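The mat that promises a cooler night

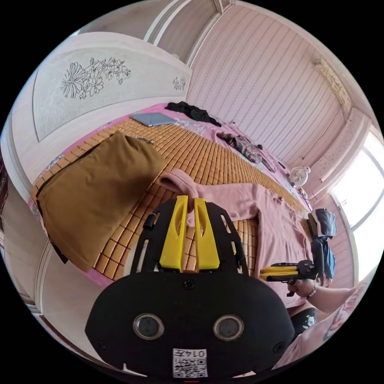 HOME & BEDROOM

Every June the same thing comes back into the shops, and every June I say I won't write about it. I mean the tiled summer mat, made of small rectangular pieces joined in a grid, which you lay over your ordinary sheet and which is supposed to let you sleep through the sort of night when you would otherwise be standing at the fridge at 3am with the door open.

Three readers wrote in last month to ask if they should buy one. Two had seen the Mistlow, which is the one with the ribbon edging, and one had been quoted a price for the Skatau that made me sit down. So I borrowed a mat of each kind and had them on my own bed, and then I went and bothered people who have used them for years.

First, the claim. Both leaflets say the mat "draws heat away from the body". I am not sure what they imagine happens to the heat after that. A tile is cool when you first lie on it, in the way that a kitchen worktop is cool, and after a while it is the same temperature as you are. Roll over and you get another cool bit. On a double bed you have a fair amount of rolling to do before you run out, and I will grant that the air does seem to get in between the pieces in a way it doesn't with a thick cotton topper. That's as far as I'll go.

Gilang Mandagi grew up sleeping on one and thinks I am being mean. "You're judging it like a machine," he told me. "It's a mat. You put it down when it's hot and you take it up when it isn't." He uses his over a fitted sheet and keeps a blanket folded to one side for the early hours, when the temperature drops and the tiles start to feel like a bathroom floor. I had not thought of the blanket and spent my first night without one. He is right about the blanket.

Where I do part company with the leaflets is on laundry. The Mistlow people are very keen on the idea that the mat gives you "a firm, flat surface for folding". I fold on the bed, as I suspect most of you do, so I gave this a proper go. A long-sleeved top with a collar is a good test, because there's always one arm that wanders off towards the edge while you are seeing to the other, and the collar never wants to lie the way the rest does. On a soft duvet the whole thing sinks in the middle and you end up folding a valley. On the mat it stays level, and yes, I could get the sleeves in and the body in half without starting again. Fine. But a cheap table does this too, and the mat only works if the bed is clear.

And when is the bed clear? Mine has a laptop on it by mid-morning. There's a bag I meant to put away, then a second bag on top of the first, then something black I have worn once and can't decide about. In hot weather the little fan ends up on the mattress as well, because the lead won't reach from anywhere sensible. Irfan Ismail, who shares a small flat with his brother and has no table at all, says the trick is to do the heap first and the good things last. He pushes everything up towards the headboard, folds at the foot end, and puts each pile straight on a chair. I tried it. It does work, though it relies on you owning a chair that isn't already full.

Then the snags. I mean real ones. The Skatau caught a thread on a thin jersey sleeve twice in one week, both times where two tiles meet at the edge. The Mistlow didn't, but its ribbon had begun to lift at one corner by the time I gave it back. If you fold knitwear on the bed, put a pillowcase down first. If you have long hair, plait it. The leaflets mention neither.

Cleaning is simple enough. Wipe with a cloth wrung out in plain water, stand the mat on its side and let it dry before it goes back. Don't soak it, and please don't do what I did and leave it leaning against a painted wall overnight. Both mats fold up for winter into something the size of a small suitcase, and weigh about as much as a full one, so think about where it will live before you order. Under the bed is the obvious place. Mine was taken.

As for the numbers on the box: Mistlow says its mat has "over 1,000 cooling tiles" and Skatau says 500 larger ones. I can't see that it matters. The smaller tiles bend better round a sagging mattress and the larger ones are quicker to wipe, and that is the whole difference as far as I could tell by lying on them.

Would I buy one? If you sleep hot, have a firm mattress and don't mind a bit of a rattle when you turn over, then perhaps, at the lower price. If you're after it mainly for the folding, save your money and clear a shelf. I would also try a plain cotton sheet and a fan for a week before spending anything, which is dull advice and won't be found in either leaflet.

Haslam has both in the shop at present, unrolled on the display beds at the back, and they don't seem to mind people lying down. Take your shoes off. Lendent will also hire you one for 4 weeks, though you have to collect it yourself, and I would measure the boot of the car first.

Next month: moth balls, cedar blocks, and whether either of them bothers a moth.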